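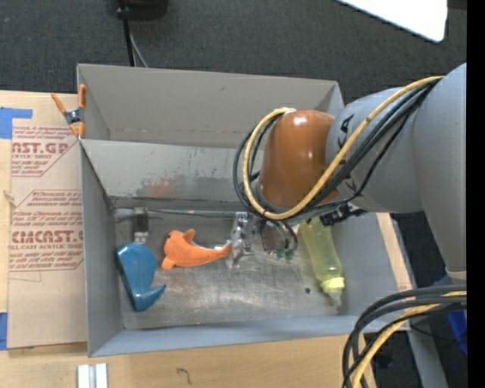 Are plastic sea animals worth buying as a set when you only want one or two of them? If your kid is under five, get the set, they will want the rest by lunch.

OK quick review, I have a pile of laundry waiting. We bought the Gosamora sea animal set in August and I said I'd write it up once it had been through some actual use. It has. Bath, sandbox, car floor, the dog's bed. It's 11/28/25 and I'm finally sitting down.

What you get: 8 animals in a mesh bag. Whale, dolphin, turtle, seal, crab, ray, two fish I can't name. No batteries, no squirt holes. The squirt hole thing was the whole reason I bought these. Our old Plurkum ones had holes and black gunk came out of every one by spring. Trash.

The whale. Blue, round body, curved tail. Favorite by a mile. The tail is what makes it, small hands grab it there and swing it around. Chunky enough for my 2 year old, no sharp seam that I could find. It's a plain cheerful blue that still looks fine after months of abuse.

The dolphin is orange. Don't ask me. My older one says it's a sunset dolphin and that was the end of the conversation. It will not stand up, just flops over on its side with the fin out. On a shelf that bugs me. In the tub who cares. The orange is very easy to spot in the yard at dusk, so that's a point for weird colors.

The rest: turtle good, seal good, crab has skinny legs and one of them has a white stress line where it got bent. Hasn't snapped. The ray is boring and lives under the couch. Fish are fine.

Cleaning. Warm water, dish soap, old toothbrush, leave on a towel. I keep the soap for this in a small see-through bottle by the tub and the kids now think the bottle is part of the set, so it gets a turn swimming too. Did not try the dishwasher. The label says hand wash so I didnt push it.

Smell: a little plasticky when opened. I left them on the porch for 3 days and it was gone.

Price, I paid 11 dollars on sale. Worth it. At full price I'd think a bit longer but probaly still buy.

Compared to: Ichikawa makes a nicer one, more realistic paint, looks great lined up on a dresser. But the paint on ours scratched fast, and with sand it was hopeless. Fine for an older kid who keeps things on a shelf. Stekier has a smaller set, too small for me with a toddler in the house, we gave it away.

Gripes. The mesh bag is junk. Drawstring came out the first week and I use a bin now. Also you can't buy single animals, so if the whale goes missing at the beach you're buying the whole bag over again. Would love a two pack of just the whale and dolphin, those are the ones that get played with here every single day.

Would I buy it again? Already did, for my nephew. He chewed on the turtle the whole ride home.

4 stars, one off for the bag.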